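March 19, 2019

Slept badly and was up before the heating came on. Coffee, toast, the end of the plum jam. I had the day off and had promised myself I would finish the bedroom, or at least the part of it that has been bothering me since we moved things around for the new window. I wrote a list on the back of an envelope and got through most of it.

## Morning

Started with the closet shelf. It holds the things I don't know where to put, so it was slow going. There were three boxes from Kodov, all still taped, and I opened them in the hallway where the light is better. The first was winter scarves and one glove. The second was sewing things: bias tape, a bag of zippers, the good scissors I accused my sister of keeping. I should call her about that. The third was papers, and I put the lid back on and slid it under the desk. Papers are a different day.

The cork board from Korkport finally went up over the desk. I had the wrong screws, so I walked down to the hardware store and got a pack of the longer ones, and a roll of picture wire I didn't need. The wall is softer on the left side than on the right. It took four tries to get the board level and it is still a hair low at one corner. I can live with it.

Ate lunch standing up. Soup from Sunday's pot, the last bowl, with too much pepper in it.

## Afternoon

Next was the small stuff, meaning everything that used to be in the bathroom drawer and the basket by the bed. Lotion, hair ties, buttons, earring backs, the pills for the cat that the cat won't take. My plan was to spread it all out, throw away what was old, and put the rest back in some kind of order.

I did the sorting in the bedroom. The black and gray mottled cloth was already down, the one that looks like crushed velvet, with the pink quilted one behind it along the wall. I bought the mottled fabric as a remnant for cushion covers and never cut it. It is a bad surface for finding small things on. An earring back disappears into the pale flecks the second you let go of it, and I spent a long time patting around with my palm. The clear plastic dish with the scalloped edge was nearly as hard to see, because the pattern comes straight through it. Twice I reached past it for something to put the buttons in.

The white bottle with the wide ribbed cap was on the list by itself. I had written "white bottle??" on the envelope last week and then had no memory of what I meant. I think it was whether to refill it or let it go. It's a plain, decent bottle and the big cap is easy on my wrist, so it stays. 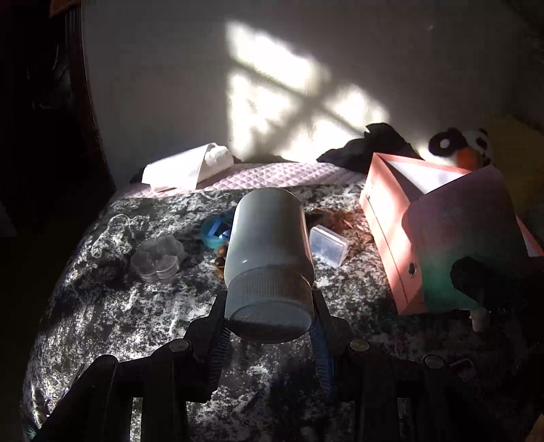
## What went where

- Buttons: the clear dish, for now. The rounded compartments are a good size for shirt buttons and too small for coat buttons.
- Coat buttons: the Prolletti tin, with the zippers.
- Hair ties: kept the six that still have some stretch. The rest are in the trash.
- Earring backs: an envelope, labeled, in the desk.
- White bottle: top shelf, left side, where I can reach it.
- Lotions: two past their date, thrown out. One almost full that smells like a dentist's office. I'll offer it at work.
- Cat pills: back in the drawer. I'll ask the vet if they come in another form.

## Evening

Folded the pink quilt and changed my mind about storing it. It has been cold at night, and the diamond stitching keeps the filling from sliding down to the foot the way the old one does. It goes on the bed until the end of the month. The mottled cloth I shook out of the window – one earring back came out of it, naturally, and went down into the neighbor's shrubs.

I looked again at the cushion idea. Measured the fabric against the two cushions on the bench and there is enough if I run the pieces crosswise. The nap goes one way, so I'd have to be careful or one cushion will look darker than the other. I might use the pink for the backs of something if I ever find more of it. The Kütt catalog has a quilted cotton close to it but they want a minimum order, and I don't need that much pink.

Steps today: just over 4000, most of them between the hallway and the closet. My knees feel like more than that.

Supper was eggs and the rest of the bread. Watched half of a program about canals and turned it off. The cat has found the empty box from the scarves and is sleeping in it, so it can't go out with the recycling tomorrow.

Still to do: the papers, the one low corner of the cork board, coat buttons on the brown coat, call about the scissors. Need bread, pepper, light bulbs for the hall.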